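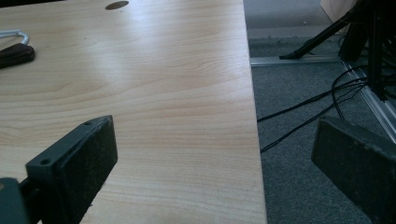 Open day at the Dredia lab in Rasitstead, who else went?

lunde_fan
Got home an hour ago and I'm still buzzing! I figured it would be a few posters and one arm waving at kids, but they had three demos going and let people try the hand-held grippers themselves. You squeeze, the two padded fingers close, and the thing records what your hand is doing so an arm can learn from it later. I picked up a sponge maybe twenty times. My daughter had to drag me off (she's nine, she wanted the snack table).

Pornthip Somboon ran the table demo and answered every single question, including my dumb ones. She said they have 3,241 recordings of simple tabletop stuff so far and want a lot more.

bracketbob
I was there in the afternoon. Liked it a lot, but 3,241 sounds like a bigger deal than it is. At Esard's open day last April they told us 2,000 was barely enough for one task, and that was folding a towel.

lunde_fan
Sure, but these are all kinds of tasks on different tables, and she was pretty clear that the variety is what they're after. I'd take a messy pile of different ones over 2,000 towels.

bracketbob
And I'd take one robot that can fold my towels. Guess we want different things :)

mika77
Did anybody get the Lunde arm to do the cup thing? It dropped it both times while I was watching. Still clapped. The second try was so close!

tall_order
Yes! It got the cup onto the saucer right after lunch and the whole room yelled. Then it tried again and put the cup next to the saucer, very gently, like it meant to.

One gripe: they let in 77 people at a time and that room is too small for it. I watched most of the arm demo between two backpacks.

quietgear
Disagree about the grippers being the best part. They're heavier than they look and my wrist was done after five minutes. The talk on how they clean up the recordings was what I came for, and it got a ten minute slot at the end with half the crowd gone.

lunde_fan
Oh no, I missed that one completely. Was it recorded?

quietgear
They said yes but didn't say where it's going up. I emailed them to ask and I'll post here if I hear back.

mika77
Please do. Also, is it okay to bring younger kids next time? Mine is six and takes everything apart.

tall_order
I saw plenty of kids that size. The arm has a line taped on the floor you have to stay behind, and they were strict about it, so I'd keep a hand on yours at that station. The gripper table was fine, they got their own turn with foam blocks.

mika77
Foam blocks! Okay, we're going.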